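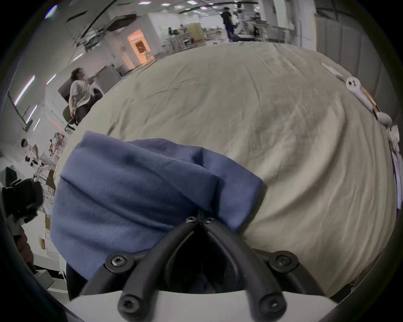 17 March 2026
By Oleksandra Yatsenko and Halima Akinola

Shared laundry rooms account for much of the hot water used in student housing. This project compared cold and warm cycles at the Canden residence over six weeks. Soft creases, like those in the blue cloth, were scored on a scale from 1 to 15 after each load was dried.

Residents completed a short survey at the start of the study and again at the end. Replies were stored without names.

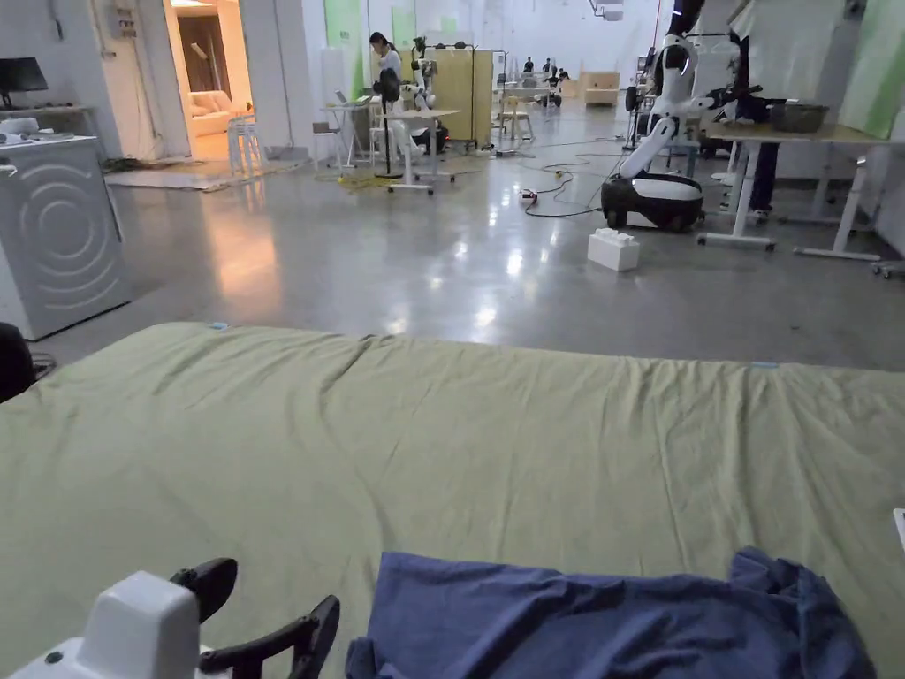 Figure 1. Navy cloth on a sage-green sheet, with a front-loading washing machine at left.

Each load was limited to 400 grams of fabric. The two cycles used the same detergent dose. Line drying was done indoors.

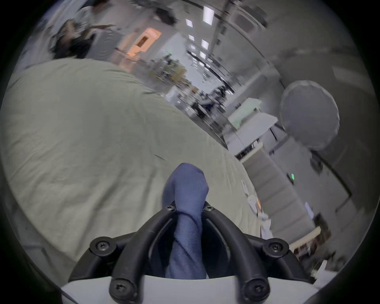
Limits of the Study

Only one building took part. Wool and silk were excluded, and the spin speed could not be changed on the older machines.

Last updated: April
Contact: Trinby Student Projects Office | Back to top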